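What Is a Sit-in?
By Tegan Prendergast

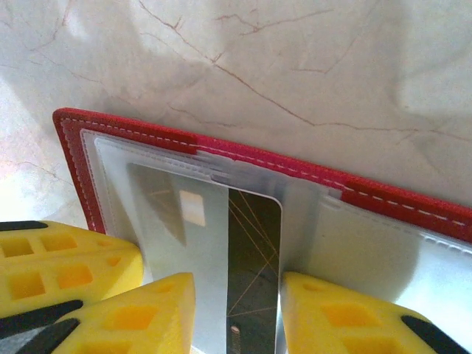
Suppose the town of Itmont wants to build a car park on your favourite park. You could write a letter. Grown-ups love letters. They put them in drawers.

Or you could sit down in front of the digger and stay there. This is a sit-in, a kind of protest called civil disobedience. It means breaking a rule on purpose, peacefully, because you think something is unfair.

Peacefully is the hard bit. No shoving, no throwing, no biting (even if your neighbour Mizanur started it). Police may carry you away, and you may have to go to court. Protesters know this before they sit.

Does it work? Sometimes. Sometimes 700 people sit for 13 days and get a car park and sore bottoms.

Word to know: picket. Standing outside a place with signs, often in the rain.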